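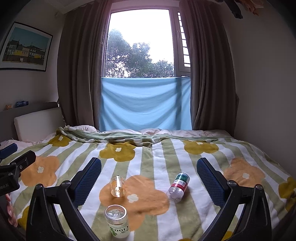

Wycliffe Muriithi
Support lead, Fososach

So we finally turned on saved replies in our shared inbox, and I have opinions! We moved from Drurnex to Cirklow in May, mostly for the tagging (the old tags were a mess, my fault), and the saved replies were sort of a bonus. I wrote 15 of them the first afternoon. Way too many. Two weeks in, the team was using three, and one of those was the "we got your message" one.

What helped was putting the customer's order number in the first line automatically. People stop writing back to ask which order we mean, and I get my lunch break back.

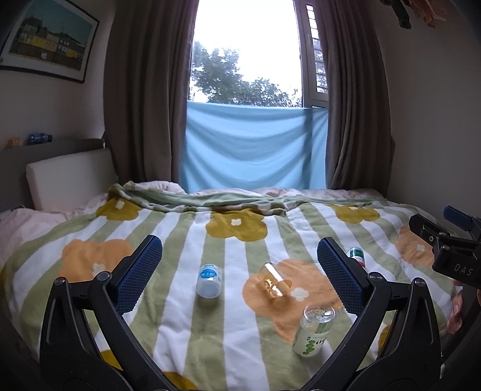
Teresa Pinheiro: Do your saved replies carry over if you switch plans? Ours vanished when we downgraded and I had to retype the refund one from memory.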